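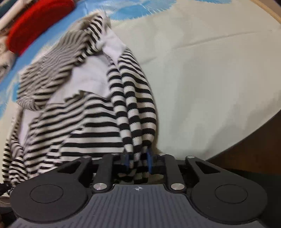 Ploltgate, Sun 3 September

Wanted: two people who will fold other people's clothes and not make a face about it

Part-time, Ambrose Clothing Exchange, Ploltgate

Ambrose is looking for two part-time folders. We thought hard about calling the job something grander. Pitar, the exchange across the river, has a Textile Presentation Associate, and she folds too. We have decided to say folder and spend the extra ink on the parts of the job people complain about later.

What we are

Ambrose takes in clothes that people are done with and sends them out again to people who aren't. Members bring a bag, we sort it, and whatever is fit to wear goes on the tables out front. No money changes hands on the floor. Members pay a yearly fee, which covers the rent, the heat and a truly upsetting quantity of stain remover.

Most of what comes in is knitwear and T-shirts, and a great deal of it is striped. We don't know why Ploltgate dresses like this. It is an inland town with one pond. If you have ever owned a black-and-white striped top and wondered where it went, we may have a lead for you.

What the job is

Bags get tipped out on the sorting table in the back room. The contents arrive the way laundry arrives everywhere, in a heap with the sleeves inside the other sleeves. You pick up a garment, find out what it is, turn it right side out, look it over, and either fold it or put it in one of the bins. Then you pick up the next one. We would love to tell you there's more to it before lunch.

Looking it over means the underarms, the cuffs, the collar, the seams and the front, in that order. The front comes last on purpose. It's what everybody looks at first, and by the time you've admired a nice front you have already forgiven the armpits.

After lunch you carry the folded stacks out to the tables and put the tables back together. Members are lovely people, and they go through a stack of sweaters like raccoons. You will straighten a table, turn your back, and straighten it again. Applicants who need to see a thing stay finished should think about bricklaying.

A word on stripes

Solid colors forgive you. Stripes tell on you from across the room. A striped shirt folded a little crooked looks like a road map of the hill country, and it makes the whole stack under it look guilty. We fold stripes like this:

Lay it face down. Smooth from the middle out, with your palms. Don't pull at the hem, knits stretch and then they sulk.
Pick one stripe near the bottom and follow it across with your eye. If it wanders, smooth again.
Fold one side in to the middle of the shoulder, sleeve straight down along the back. Check that the stripes on the flap lie along the stripes underneath. Same on the other side.
Bring the bottom up to the collar in thirds, and turn it over.

It takes longer to read than to do. New people usually fight with the sleeves for a week or so and then stop noticing them. Long sleeves get one extra turn at the cuff, and hooded things have their own table and their own rules, which Fiifi will give you in person, with feeling.

Sleeves with nothing obvious to fold against, ponchos, wraps, the thing with four armholes that has been here since January: hang it up and move along. You won't be judged. The four-armhole thing has beaten all of us.

Who you'd work with

Fiifi Abubakari runs the back room. He trained in hotel laundry and folds faster than you can hand things to him. He will show you everything once at his speed and then, when he sees your face, again at yours. He plays the radio at a reasonable volume and the station is not up for discussion.

Przemysław Urbańczyk runs the front and does the schedule. He would like it known that the schedule goes up on Thursdays and that swaps are fine if you write them on the schedule, and that telling him about a swap while he is on a ladder does not count as writing it on the schedule.

Hours and pay

There are 2 positions, identical except for the days. One covers the start of the week and the other the end, with both of you in on Wednesdays, when the bags from the Lurau drop-off come in all at once. Shifts run from nine until three, with a paid half hour for lunch. Pay is the same hourly rate for both jobs and the same rate Fiifi started on, adjusted for the years since. We'll tell you the number on the phone before you bother filling anything in, and it won't shrink between the phone call and the first check.

Folders get a free membership, so you may take home clothes like any other member. You have to wait until the stack has been on the floor for a full day before you pick from it. This rule has a name attached to it, and the person has since apologized.

What we need from you

You can stand for most of a shift. There's a stool, a good one, and you're welcome to it, but the table was built for someone standing up. If that's a problem, talk to us first. Fiifi has been threatening to saw the legs down for years and only needs a reason.

You can lift a full bag of clothes from the floor to the table. Denim bags are the worst. Two people can take a bag together, and we prefer it to hearing about your back.

You can read a care label, or are willing to learn the little symbols. There's a chart on the wall, next to the sink. The triangle is bleach.

You don't mind dust, lint, the odd tissue in a pocket, or somebody else's perfume. If you have a wool allergy or a strong reaction to scented detergent, please be frank about it. Half our intake smells like an artificial meadow.

You are decent about other people's belongings. Clothes come in with names inked in the collars and notes in the pockets. Anything that looks like it matters goes in the drawer by the door with a tag on it, and we call the member. Anything embarrassing goes in the trash and out of your memory.

What we don't need

Retail experience. A degree. A passion for fashion, though we won't hold it against you. Your own folding board (people offer; the sleeves come out too wide for our shelves). A cover letter explaining that you have dreamed of this since childhood. One came in last time and it made everybody uneasy.

We'd also rather skip the question about where you see yourself in five years. If you can see yourself here on a Wednesday, that will do.

The tryout

Everyone we invite does a paid tryout of 70 minutes in the back room. You get a tipped-out bag, a clear stretch of table and a cup of whatever's in the pot. We are not timing you and there's no target. Fiifi works alongside and will talk to you, or not, depending on which you seem to like.

We're looking for whether your stack stands up, whether you checked the underarms, and what you do when you come across something you don't know how to fold. Asking is a perfectly good answer. So is swearing under your breath. Stuffing it at the bottom of the pile is a bad answer and also where we'll look first.

Wear something you don't mind getting lint on. Leave the rings and bracelets at home if you can, or in your pocket. Loose knits snag on everything, and a pulled thread in a striped top shows up as a kink right across the chest for the rest of its life.

How to apply

Come by the front desk at 1610 Mill Street any day we're open and ask for the folder form. It has one side. The back is blank and people keep writing on it anyway, so go ahead. If you can't get to us, telephone the front desk and Przemysław will fill in the form while you talk. He types with two fingers, so take a breath between sentences.

Please tell us which days you can work, which days you absolutely can't, and how we can reach you in the afternoon. You may give us one person who will say you show up when you say you will. It can be a neighbor. It shouldn't be your mother, although we did once hire someone on the strength of a mother and it went fine.

We'll answer everybody, including the people we're turning down, and we'll keep the forms until both spots are filled. If you applied last time and didn't hear back, your form was probably under the cardigans. Please try again.

Use the front door. The side door sticks, and the bell next to it rings in the dentist's.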